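Looking after wooden boards and bowls with oil and beeswax

If you own a wooden chopping board and you've never oiled it, you have a lovely afternoon ahead of you. I mean it! A dull, thirsty board drinks up its first coat in minutes and the grain comes up so rich and dark that you'll be walking round the kitchen looking for the next thing to do. I started with one board and by teatime I'd done the rolling pin, four spoons and the handle of the bread knife.

What you need

Food-safe mineral oil (chemists sell it, and so do most kitchen shops)
Beeswax, in pellets or a block you can grate
A clean jam jar with a lid
Fine sandpaper, 180 and 240 grit
Coarse salt and half a lemon
Two or three old cotton cloths, T-shirts are perfect

Please don't use olive oil or sunflower oil. They never dry properly and after a few weeks they smell stale, and then so does your bread. Walnut oil does harden and gives a beautiful finish, but leave it well alone if anyone who eats with you has a nut allergy.

Cleaning first

Sprinkle a good handful of coarse salt over the wood and scrub it with the cut side of the lemon, working along the grain. Squeeze as you go. Leave the grey paste for five minutes, scrape it off, rinse quickly under warm water and dry with a towel. Stand the board on its edge overnight so that air reaches both faces. If you lay it flat on the worktop one side dries faster than the other, and that's how boards end up rocking.

Don't skip the overnight part. I did once, on a big sycamore bowl from a shop in Pirnmont, and the wax went cloudy and had to come off again.

Sanding

Run your hand over the dry wood. If it feels furry, go over it lightly with 180 and then 240, always along the grain. With a bowl, fold the paper into a small pad and follow the curve with your fingertips. Wipe away all the dust with a barely damp cloth and let it dry for an hour.

Deep knife marks can stay. My friend Elaine Pacheco sands hers right back to smooth every October and her boards do look like new, but they're getting thinner every year and I like a few scars.

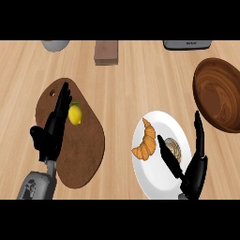
How do I know when the wood has had enough oil?

When a fresh coat is still sitting on the surface after twenty minutes, the wood is full. Wipe off what's left and stop there.

Oiling

Pour a small puddle in the middle and push it outwards with a cloth. Be generous – end grain especially will swallow far more than you'd think. Do the edges, the underside and the inside of any hanging hole, which is where splits like to begin. Leave it for twenty minutes, look for dry patches, top them up. A board that's been neglected may want three coats on the first day and another the day after. Wipe off the extra each time or it goes tacky.

Making the board butter

This is my favourite bit, the whole house smells of honey! Put one part beeswax and four parts mineral oil (by weight) in the jar. Stand the jar in a saucepan with a few centimetres of gently simmering water and stir with a wooden skewer until the wax has gone completely clear. Keep an eye on it the whole time and keep the water low, as wax and a naked flame are a bad pairing. Lift the jar out with an oven glove and let it set on a folded towel with the lid off.

You should end up with something like soft shoe polish. Too hard? Melt it again with a splash more oil. Too runny, add a pinch of wax.

Rub a thin layer over the oiled wood, leave it for a few hours, then buff. Really buff! Use a dry cloth and a bit of elbow until your hand slides across without catching.

Keeping it going

Wash with warm soapy water and dry straight away. Never the dishwasher, and never a soak in the sink. I oil the board I use daily once a month and the bowls perhaps twice a year – drops of water should bead on the surface, and when they start to sink in it's time.

One last thing about the cloths. If you've used walnut or any other drying oil, spread them flat outdoors until they're stiff before they go in the bin, as they can heat up and catch fire when they're bunched together. Mineral oil cloths can go in a jar and be used again next month.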